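Search this site Search Go Advanced

Wrist view in the simulator is mostly reflections. Is this worth fixing before I build the real arm?

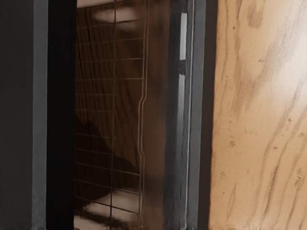

Wrist view in the sim, up close. Rack behind and on the glass, wood panel on the right.

I'm building a small arm in my garage to open and close cabinet and appliance doors. Before spending more on motors I wanted to see if the software half is any good, so I've been running it in a simulated kitchen first. The kitchen is a free one called Granau and the arm model is from the Prerkance plans, which a lot of people here seem to like. I'm less sold on them than most.

My trouble is the glass. From this close the door finder has to pick out the gray strip between the glass and the wood, and it keeps choosing something else. Sometimes it wants the wires of the rack. Sometimes it wants the black gap on the other side of the glass. There is wood grain reflected in the glass as well, running diagonally like the grain on the real panel next to it, and I suspect that isn't helping.

I ran 471 approaches overnight. It found the right strip often enough to look good in a video and missed often enough that I wouldn't let it near a door I paid for. Turning the reflections off makes it behave much better, which is what everybody in the Granau threads tells you to do. I don't trust that. My kitchen has reflections in it.

So is this a sim problem or a real problem? And if I do turn them off, am I just fooling myself? I have a used Fukuda wrist camera in a drawer that I haven't wired up yet. Budget is close to nothing until June.

posted by garagehinge

Kohei Yokoyama

You are partly fooling yourself, yes, but less than you think.

Rendered reflections are often cheap guesses. The renderer may be reusing a low-detail picture of the room, and then what shows up in the glass doesn't slide the way it would in a real door when the arm moves. If your finder learns to deal with that, it has learned to deal with Granau. That is no better than switching them off, and it costs you render time.

I'd stop asking one view to settle it. You have a tall gray strip with two light slits in it, one over the other, and beside it a wood panel that goes out of view at the top, right and bottom. From that distance there is very little to tell the finder which way is up the door or how far along it you are. The horizontal lines are all from the rack, so of course it grabs the rack. Any edge finder would.

What I would try, in this order:

Back the arm off and find the whole door from farther away. Save where the strip is. Then move in using the joint positions and treat the close view as a small correction only. If the close view disagrees with the saved position by more than a little, stop the arm and back out.

Then take 20 views with the reflections on and the same 20 with them off, and look at where the finder's pick moves. If it jumps onto the wires only with reflections on, you know it's the glass. If it goes for the wires either way, the rack itself is fooling it and your glass setting is a side issue. One overnight total doesn't separate those two, however big the total is.

Last, wire up the camera. You don't need the arm for this. Hold it at your own oven or cabinet and move it by hand toward the edge. You'll learn more in one evening of that than from another night of sim runs. I have no opinion on the Fukuda except that used ones sometimes have a tired connector, so check it before you blame your code.

The part I'd push back on is the goal. A finder that is right most of the time is still no good for a door unless something else catches the misses. Put a current limit on every joint before the gripper touches anything with glass in it. I'd want that working even if your vision were perfect.

proltavlow_fan

Just use Proltavlow, it handles glass. Free for home use. I turned it on and never thought about it again.

 garagehinge: Handles it how? I tried the demo on Friday and it drew a nice green box around the rack.

 proltavlow_fan: Did you turn the sensitivity down?

 garagehinge: Down, up and off. Off was the most accurate.

squarepeg

Kohei's answer is good but I'd skip the sim completely at this stage. I spent a winter tuning lighting in one and none of those numbers carried over when I bolted the thing to a bench. My shop has one window and one bad tube light and it still beat me.

Cheap trick that worked on mine: put a strip of matte tape on the door frame, where the gripper needs to go, and look for the tape. People will tell you that's cheating. It's your house. You can get rid of the tape later if the fancy version ever works, and mine has been on there 3 years.

Two warnings. Shiny tape is worse than no tape. And clean the frame first or it peels at one corner, and then your arm heads for the corner.

I'd also ask whether you need to find the edge at all. If the arm is bolted down and the door doesn't move on you, measure it once with a ruler and type the numbers in. A hinge stays where it is. A lot of these builds have a camera because cameras are fun.

 garagehinge: It's going on a cart, so the ruler is out. Tape I can do. I'll run Kohei's on/off test first because now I want to know.

 Kohei Yokoyama: Lock the wheels while you test, and measure how far the cart has shifted afterward. Mine crept 2 inches in a session and I spent the whole evening hunting a bug in the vision code.

 squarepeg: See, ruler.

Page last updated in June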